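Home | News | Interviews | Tooling | Archive

Two Arms, One Clock: Inside the Tekari Planner

Sunday, July 30, 2023
By Zübeyde Yalçınkaya

Share 40 | Comments 2

Alper Akgül maintains the planning layer of Tekari, a software stack for tabletop manipulation with two arms. He has rewritten the scheduler twice and says he expects to do it again. We spoke mostly about timing, shared space and log files.

Tekari runs as three processes: perception, planner and control. The control process is the only one with a hard deadline. It sends joint targets at 100 Hz and does not wait for the others. "If perception is late, the arms hold the last valid target," Akgül said. "We tried extrapolating. It looked smooth and it was wrong too often."

The test task is sorting toy donuts by size onto plates, with an arm on each side of a wooden table. Akgül picked it for the bookkeeping it forces on the software. Every donut has a pose, a size class, a color estimate and a current owner, and the owner can be the left arm, the right arm or no arm at all. A plate is stored as a region with a capacity, and the planner has to keep that region consistent when a plate overlaps the mat.

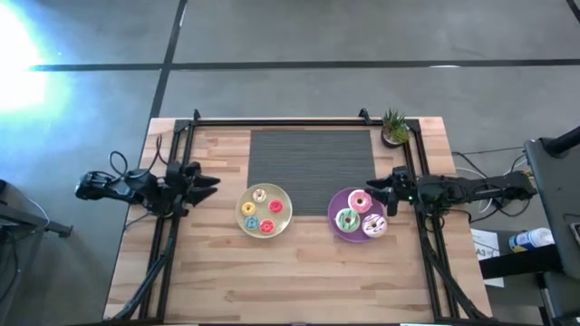 Reservations in shared space

The older planner treated the two arms as one robot with a large joint space. Plans were correct but slow, and any change in the object list meant starting over. The current version plans each arm separately and makes it reserve volumes of space for a time window. An arm that cannot get a reservation waits or picks another object.

"The reservation table is a small piece of code and most of our bugs have lived in it," Akgül said. The worst one dated from February. A window was released when the gripper reported open, while the wrist was still inside the volume. The fix ties the release to the measured joint position. The command state is now written to the log and used for nothing else.

He is less settled on what to do about waiting. An arm that waits too long gives up its object, which returns to the pool, and the same arm may then claim it again. The team added a penalty for repeat claims. Akgül called the penalty "a constant I don't like" and said it was tuned by hand.

Perception with an arm in the way

Grippers hide the objects they work on. When a donut is partly covered, the size estimate drops, and an early version would reclassify a large donut as a small one in the middle of an approach. Tekari now freezes the size class once an arm claims an object. Position continues to update, with a confidence value that falls as the visible area shrinks.

"Position you need live," he said. "Size doesn't change. So stop measuring it when the measurement is bad."

Empty plates caused a different problem. The detector would sometimes merge a pale plate with the wood under it, and the planner would lose a goal region. Plates are now tracked from the last confident detection and dropped only after a timeout.

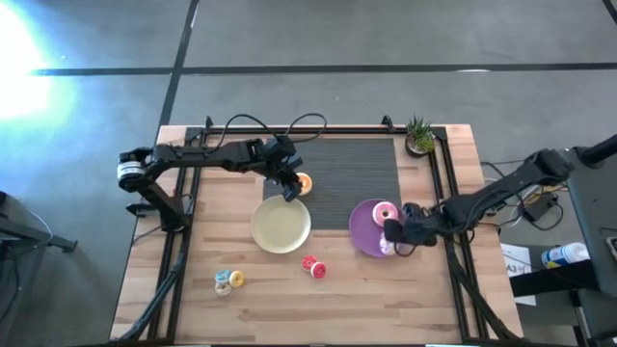

Gwilliam would go further and freeze the whole object record at claim time, position included, on the grounds that a planner with fewer moving inputs is easier to debug. Akgül has heard the argument and does not accept it. A donut nudged by the other arm would be grasped at its old position, he said, and the log would show nothing unusual.

Replay first

The regression suite holds 297 recorded runs. Each stores camera timestamps, joint states and every reservation request in order. A change to the planner is replayed against all of them before it goes near hardware. Replay cannot tell whether a new motion would have succeeded, and Akgül was careful on that point. It shows where the new planner makes a different decision, and a person reads the differences.

Work on the next release is limited to the scheduler interface. Akgül wants claims and reservations handled in one transaction, so that an arm never owns an object it has no room to reach. The branch exists and does not yet pass replay.

Previous | Next | Back to Interviews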